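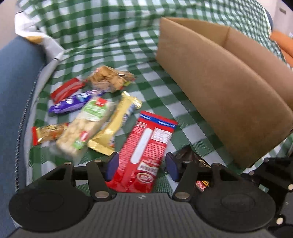
Lorraine Tichenor

Notebook entry, Mar 17, 2022
Barnstead packaging laboratory, storage bench
Subject: moisture gain in sealed snack packs, second weighing

The second weighing for the Kavura storage study was completed this morning. All packs were moved from the humid cabinet to the balance room and left on the rack for one hour before weighing. The cabinet door was opened once during the night shift according to the log. The chart shows a short dip in humidity at that point and a return to the set value within a few minutes. No correction has been applied.

The balance was checked with the 500 g and 200 g weights before the first pack and again after the last. Both readings were within the limits posted on the door. The 500 g weight has a small mark near the base and should be sent out with the next calibration order.

Results so far

Film A (current supply, Eltach): small gain in all packs, even across the set. No visible change at the seals.

Film B (trial roll, Eltach): gain slightly below Film A. The difference is smaller than expected from the film data sheet and may not hold up at the third weighing.

Film C (Mazza): uneven. Most packs track Film A closely, but pack 17 has gained far more than any other in the set. It was weighed three times with the same result. Under the bench lamp the end seal shows a fine crease running in from the corner. The pack was put through the dye test after weighing and the dye passed along the crease. It is therefore recorded as a seal failure and left out of the film average, with the reading kept in the table.

The crease raises a question about the sealing jaws. The Film C packs were sealed late in the run, after the jaw temperature had been lowered for the thinner film. The setting sheet gives the new temperature but does not say how long the jaws were allowed to settle. Colleagues preparing the next run are asked to write down the settling time and to set aside the first packs sealed after any change.

Texture check

One pack of each film was opened for the snap test. Crackers from Films A and B broke cleanly. Those from Film C bent a little before breaking, although the pack used had shown an ordinary gain. The crackers in that pack may have come from the end of the carton, which had been opened earlier in the week. The carton number was not written on the pack label. This is a fault in the labeling and the label sheet has been changed to include it.

Open points

The desiccant in the balance case is due for replacement. Some 200 blank labels remain from the old sheet and are to be used for the rinse bottles only.

Film C packs to be repeated with a fresh carton. The third weighing for Films A and B stays as scheduled at the end of March. Dye test strips from pack 17 are in the flat drawer, dry and marked on the reverse.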